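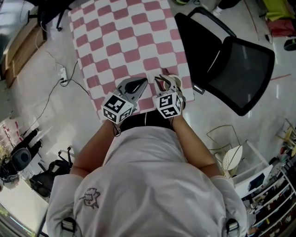

Hand-held grippers over a pink and white checkerboard.

Istwood desk booking data

Desk and meeting room bookings from the Viller shared office in Istwood, exported from the front desk system and cleaned by Oğuzhan Kozan. The export starts in July and covers 21 weeks.

Files

bookings.csv — one row per booking, 1,560 rows
spaces.csv — one row per desk, booth or room
changes.txt — notes on what was edited by hand

Columns in bookings.csv

space_id matches spaces.csv. start and end are local time, 24-hour clock. party_size is what the member typed in, so a room for six can show a party of 2,000 (one row does, left as is). member_type is day, monthly or company.

Known problems

Walk-ins were not logged before 9:00. The two phone booths share one space_id until week 5. Bookings moved to another room appear twice, once with status "moved" — filter these out before adding up hours. The Likulmont room was called Değirmenci on the old floor plan, and both names are still in spaces.csv.

Member names and company names have been removed. Free-text notes were dropped.

Use

Free to use for teaching and office planning. Please mention the source. Corrections are merged when there is time.

Contact: Oğuzhan Kozan, Viller front desk | © Viller | Back to top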